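Interview: Can a Machine Do the Small Jobs Yet?

Mal-soon Yook repaired office computers for a long time before she began to study how machines could do it. Now she leads the handling group at Sotel, a company that takes in used desktop computers, opens them, tests the parts, and sends the good ones back into service. I visited her in November, at eight in the morning, before the first delivery came. We spoke in the small kitchen next to the repair hall, and later we walked along the benches.

I started with the question which I think many readers have. Every month there is a new film of a machine that folds a shirt or puts a cup in a cupboard. Should we believe it?

"You should believe that it happened," she said. "The shirt was folded. But I always want to know how was the shirt before. Was it lying flat? Did a person put it there? When I see my own laundry, nothing is lying flat."

She laughed at this, but she came back to it several times during our talk. In her opinion the difficult part of a chore is seldom the part with a name. We say "wash the dishes," and we forget the fork which is stuck under the pan, or the glass that somebody left on top of the refrigerator. In the shop it is the same. We say "change the drive," and we forget that one computer has a sticker over the latch and the next one has a cable in the way.

Her colleague Ye-ji Ban joined us with a cup of barley tea. She is the younger of the two and came to Sotel from a firm called Gazi, where she worked on machines for packing bread. I asked her if bread was easier.

"Bread is soft, so people think it is hard for a machine," she said. "But the bread comes always on the same belt and it is always the same bread. If one loaf is a little crushed, the line continues. With a computer, if you crush one pin, you have a new problem and the old problem too."

At Sotel they divide the work into tasks and keep a list of them. The list has 32 tasks at this time. Some are simple, such as taking a loose side panel away from the bench. Others are what Ms. Ban calls "two-thinking tasks," when you must press something and pull something else in the same moment. A memory module is like this, and a drive in a plastic caddy can be like this as well, depending on the maker.

Last year they tried the drive task 1,168 times, on machines of many ages. I asked for the result and Ms. Yook did not want to give me only one number.

"On the models we know well, we reached 40 good removals in a row, without help," she said. "I was very proud that afternoon. Then we brought a different model, with the handle on the other side, and we got almost nothing for two weeks. So which number do you want to print? If you print the first one, my old customers will think I do not need technicians. If you print the second one, my director will ask why we pay for this."

I promised to print both.

She has 11 years of notebooks from her time as a technician, and she still reads them when a task goes wrong. In one of them she had written, for a certain desktop, "pull the blue thing first, then wait." She could not remember why one should wait. It took the group several days to find out that the connector on this model lets go a little later than the caddy does. A person feels it in the fingers and does not think about it. For the machine, the waiting had to be put in as a step.

We also spoke about homes, where I believe the interest of most readers is. Ms. Ban has a vacuum robot from Brovham in her apartment and is satisfied with it, but she says she has changed her apartment for it. The rug with long threads is now at her mother's house. The chairs go up on the table before she leaves for work.

"So I am doing chores for the one who does my chores," she said. "It is still less work than before. But I would not say that it cleans my home. I would say that we clean it together, and it has the bigger part."

Ms. Yook does not own one. She prefers to sweep, and she says it is the only time of the day when her telephone is in another room.

After the tea we went into the hall. Most of the benches were still free. At one of them she stopped and spoke for a long time about drive bays, and about the people who design them. In her view a good bay has a color on the part which you should touch, and enough space around it for a thumb. She would like manufacturers to think also of a gripper when they draw this space, because what is good for a thick metal finger is usually good for a tired technician too.
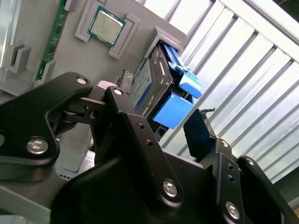 Can a machine replace a part inside a computer without a person nearby?

On a known model, for one task at a time, it is possible, but at Sotel a technician still stays in the hall, because the machine does not always notice when a part is only half in its place.

This "half in its place" was the subject on which the two of them did not fully agree. Ms. Ban thinks it can be solved with better sensing of force, and soon. A supplier named Larkov has lent them a sensor for the wrist, and she likes the first results. Ms. Yook is slower to be glad. She has seen many technicians, good ones, close a case on a module that was not seated, and they had two hands and good eyes.

I asked her what success rate she would need before she leaves the hall and goes home for dinner.

"For my own kitchen, maybe I accept that one plate is broken," she said. "For a customer's computer I want 100 from 100, and then I want to see it again with a model which we did not practice."

The first delivery arrived while we were still talking, and Ms. Ban went to open the gate. Ms. Yook put on her glasses and asked if I could hold the door for the cart.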